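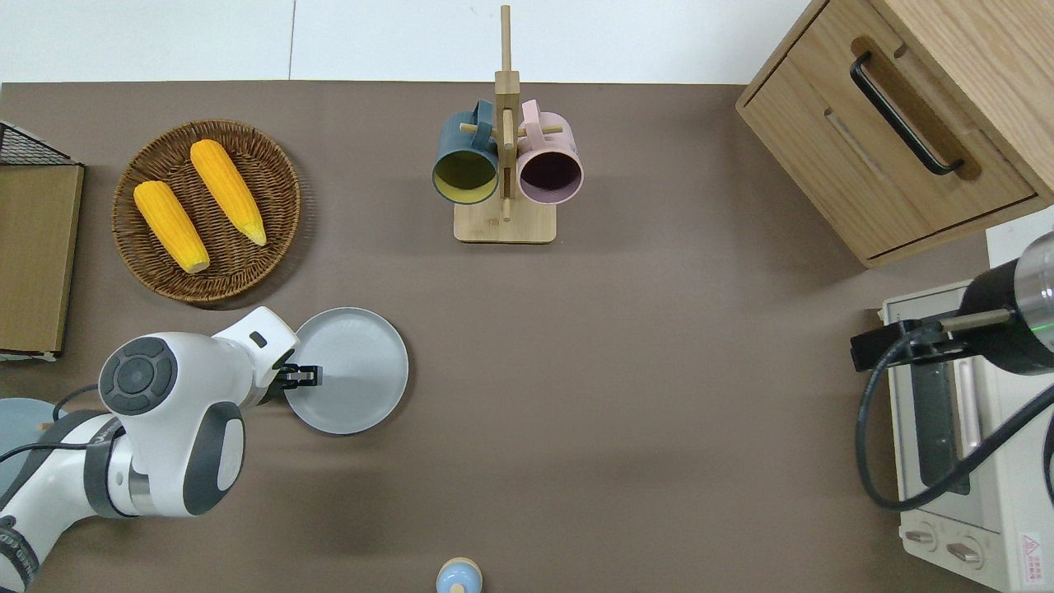

Kitchen > Small Spaces > Counters and Tabletops

How to Set Up a Side Table as a Second Counter

By the Plavalar Home Desk
07/06/2023

We use cookies to remember your settings and measure visits. Accept / Manage choices

If your kitchen has one short run of counter, a table can take over part of the job. The usual trouble is that it fills up with mail and shopping within a few days. The steps below give the everyday items fixed places and leave the front of the table open for work.

The job takes an afternoon if you already own the pieces. If you have to buy a mug rack and a tray, plan on some 200 dollars at the most, and a good deal less secondhand.

1. Clear the table and wipe it down

Take everything off, including things you plan to put back. Wipe the top with a damp cloth and a drop of dish soap, then dry it. Check whether the table rocks. A folded piece of felt under the short leg is enough for most floors.

2. Place the toaster oven first

It is the largest item and the one with the fewest options. Put it at one side of the table, within reach of an outlet, with the door facing open tabletop so you have somewhere to set a hot pan. Read the clearance section in the manual before you push it up against a cabinet or wall. The distances differ from model to model. Do not use an extension cord.

Leave the knobs easy to reach. If you have to lean across food to turn the oven off, move it.

3. Put the mug rack at the back

A wooden rack with a center post and pegs on both sides takes up very little table. Hang the mugs by their handles with the openings down. Dry them before hanging, or the drips will mark the base over time.

Load both sides evenly. Two mugs are fine on a small rack, one to the left of the post and one to the right. With heavy stoneware, such as the Böttcher mugs we use in the office kitchen, do not fill one side and leave the other bare. The rack will tip when you pull a mug off.

4. Use a tray for produce

A round woven tray keeps corn, onions or tomatoes together and lifts off in one move when you need the room. Wicker should not be soaked. Shake out the crumbs, brush along the weave with a dry vegetable brush, and wipe with a barely damp cloth.

Corn is best eaten soon after you buy it. In August, when it is cheap, we bring out only the ears for that night's dinner and keep the others in the refrigerator with the husks on. Potatoes should go in a dark cupboard.

5. Stand boards and baskets to one side

A wire mesh basket works for items that need air, and it is heavy enough when loaded to support a small board leaned against it. An empty basket may slide. Stick two rubber dots under it if so.

Let a wooden board dry on its edge before you put it away. We oil ours with the Kindolus board oil, but any food-safe mineral oil will do.

6. Keep the front open

Set your largest cutting board down in front of everything. If it does not fit flat, something has to move back or go into a drawer. Ours was the Erkach bread box, now on top of the refrigerator.

Go over the table once a week. Return anything that belongs elsewhere, empty the crumb tray of the oven with the plug pulled, and check the bottom of the produce tray for soft spots on the vegetables.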